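Town's paper cup fee draws few believers

Wednesday, May 8, 2024

Udodard will start charging 18 cents for every takeout cup in January, and the people who sell the coffee are not convinced it will change much.

The town says the fee will cut trash along the river path and pay for new bins. It has not said how many bins, or where. A similar charge in nearby Phetsri was dropped after eight months, and the town has yet to publish what it raised there or whether anyone switched to a mug.

"People who pay four bucks for a latte will pay the extra," said Thanakorn Noiphan, owner of the Prelora coffee bar on Main Street. "They'll grumble for a week."

Noiphan has sold reusable cups at the counter for nearly three years. He says most of them never come back through the door.

Town council member Tetteh Laryea, who wrote the measure, called the doubts "early." Asked for a target, he said the council would review the numbers after six months. He did not say what number would count as a failure.

Shops may keep part of the fee to cover their costs, but the share has not been set. A public meeting is planned before the summer break.
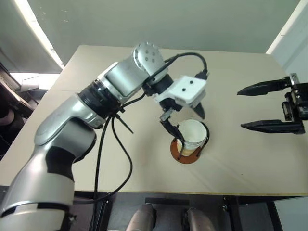
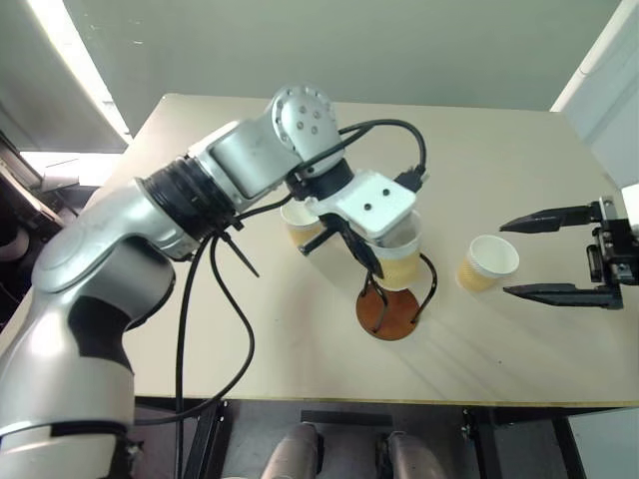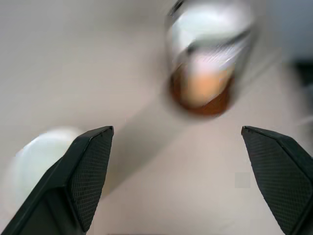
Paper cups in the first two photos; a pale beige tabletop in the third.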